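Skutano Gripper Comparison – README

Maintainer: Valentin Lecomte
Last updated: October 6, 2023

What is in this release

Skutano holds 922 recorded trials of two-finger grippers handling power cables in open cardboard boxes. We wanted to know which finger pads and force settings hold a thin cable without pinching the plug. Four pad and force combinations were tried on the same pair of arms.

Views

Each trial has a head view and a wrist view. File names start with head_ or wrist_, followed by the trial number.
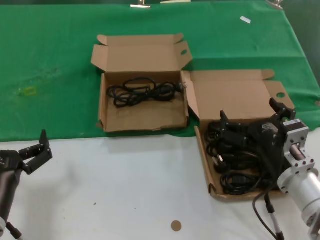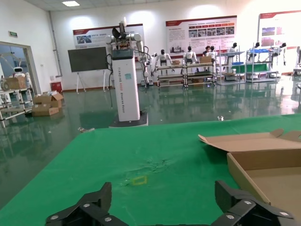
Labels

Every trial has one line in trials.csv: pad type, force setting, arm used, result. Results are held, slipped or missed. A grasp counts as held if the cable stays in the fingers for the full lift. There are 3,088 grasp attempts in all, as the operator could retry within a trial.

Known problems

Trials from July use the old wrist calibration – do not mix them with later ones when comparing positions. The force reading drifts after long sessions, so we restarted the controller every 80 trials.

Loading

Unpack the archive and run load_trials.py with the folder path. The Montoya reader works too, but it skips the force column.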